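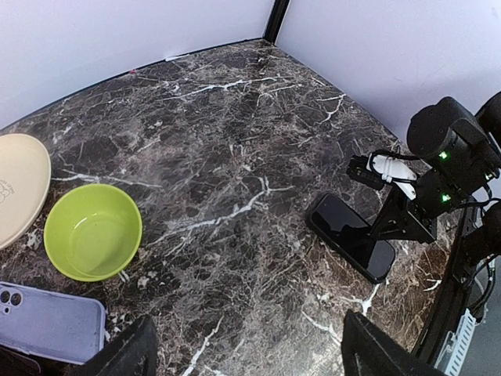
What I learned about old secrets in Plostance

I spent most of Thursday in the reading room at Jultbridge, and I'm still a bit giddy about it. You may remember I wrote last time about the county's sealed inquest files, the ones from the old prison farm that families have been asking to see for years. Well, the first box is open! It holds 600 pages, and I got through far fewer than I hoped (the handwriting, my goodness).

The oldest item is a magistrate's order from 1822, which got mixed in with the much later papers. It says the court may close a hearing "for the peace of the district." That's it, no reasons and no end date. I kept thinking about how often the same idea turns up in modern rulings, with longer words around it.
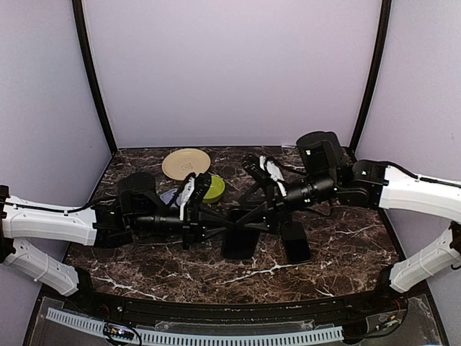 Lu wrote in after the last issue to say that some of these files name witnesses whose grandchildren still live in town, and that opening everything at once could hurt people who had no part in any of it. I take that seriously. I'd still want a judge to go through the pages and black out what has to be blacked out – in writing, with a reason next to each line, so a family can argue back.

The county's present rule lets the records office hold a file for 20 years and then renew the hold without a hearing. You don't get a notice when it renews. You have to write in and ask, and a couple of you have told me the answer took months.
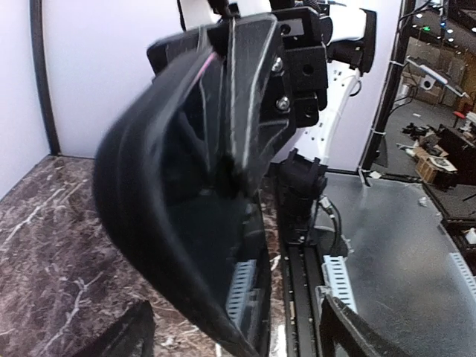
So the Sadex project is putting together a plain request letter that anyone can use. It's 2 pages, it cites the right section of the county code, and it asks for the date of the last renewal and who signed it. If you'd like to try out the draft before it goes up on the site, just reply to this email and I'll send it over.

I'm back at Jultbridge next week for the second box – bringing a better magnifier this time, and a sweater.

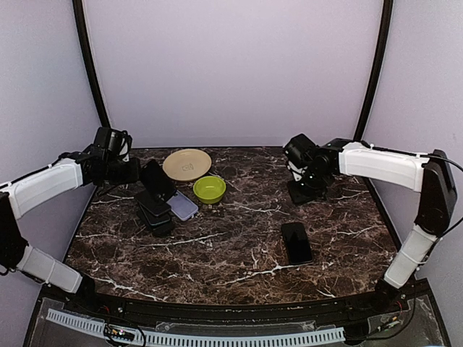

On the table, with a plate and a lime green bowl.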